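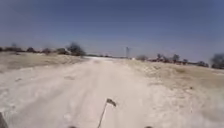 Week 6: speed rules for outdoor vehicles

I get asked every term why we bother with a speed rule on private land, so let's start there. The Jimeck site rules (your course reader, page 38) tie a robot's top speed to how far it can stop, and how far it can stop depends on what's under it. On a pale, dusty track like this one, with ruts down the middle and scuffed sand over on the left, I'd never use the stopping distance you measured on the lab floor. Measure it again on the real stuff, both directions, and write down the worst number — the worst one, please, your average is no use to me!

Next, the flag. Our rule is that every low vehicle carries a rod and flag whenever it leaves the shed, even for a two-minute test. Colour is up to you, but pick something that stands out against the ground you're driving on (Alport's checklist says the same, in a lot more words).

Stop button: one person holds the remote stop and does nothing else. No phone, no laptop, no coffee. If you lose sight of the vehicle behind a bank or a tree, you press it. At Kavov the limit is 110 metres from the holder, and we'll use that too.

For the tutorial, read Zou sections 2 and 3 and bring your stopping sheet filled in. I'll have spare copies, but not many. Hats and sunscreen as well, we're outside from 2 pm.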